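Windar Wetland Trust Publishes Results of Tukley Tern Survey

16 August 2022 - The Windar Wetland Trust has published the results of its breeding survey of whiskered terns at Tukley Marsh. Observers recorded 2568 adults at 21 colonies. Nests were built on floating mats of water plants, mostly in water less than a meter deep.

Nine of the colonies lie in the Demissie basin, where water levels are controlled by a sluice. The other colonies are on unmanaged pools and were checked by boat.

"Nest losses followed sudden rises in water level," said Zewditu Lemma, survey lead. "The sluice schedule is the main factor we can change."

The Trust will fit five water level recorders in October - before the winter rains - and compare their readings with next season's nest records. Katsuhiko Maruyama will manage the fieldwork.

The survey report and colony maps are available from the Trust's office on request.

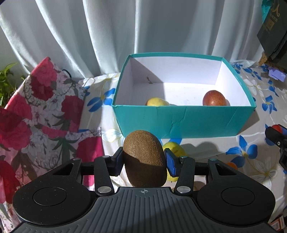
Requests for the raw count data should be sent to Marilou Villanueva, records officer, Windar Wetland Trust.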